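Relatório de progresso à Fundação Vesside
Guia de comida de rua e pequenos restaurantes de Indden
2022-05-08

Começamos pelo que mais nos alegra: o bairro de Dralutholm está todo percorrido! Entrámos em 61 casas, provámos o que nos puseram à frente e voltámos com fichas completas de 53 delas. As restantes estavam fechadas para obras ou pediram para ficar de fora, e respeitámos isso.

A grande surpresa foi a rua do mercado velho, que em fevereiro nem constava do plano. Tem sopas de peixe servidas desde as seis da manhã, uma padaria que só vende pão achatado com sementes e três balcões de massa feita à mão, todos bons – o do meio é extraordinário. Pedimos, por isso, para trocar o percurso da estação por este, sem alteração do orçamento.

As ementas estão a ser traduzidas para português e inglês. Faltam 33, quase todas manuscritas, e algumas levam nomes de pratos que nem os vizinhos sabem explicar da mesma maneira (vamos pôr as duas versões). A gráfica Nwankwo confirmou a tiragem de 200 exemplares do primeiro caderno.

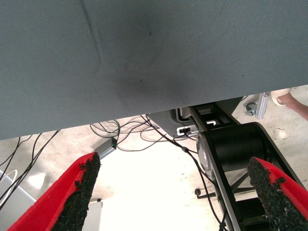 Próximos passos

Fechar as traduções, testar o percurso a pé com visitantes que não conheçam a cidade e rever o mapa das paragens de elétrico. Enviaremos a prova do caderno juntamente com as contas do trimestre.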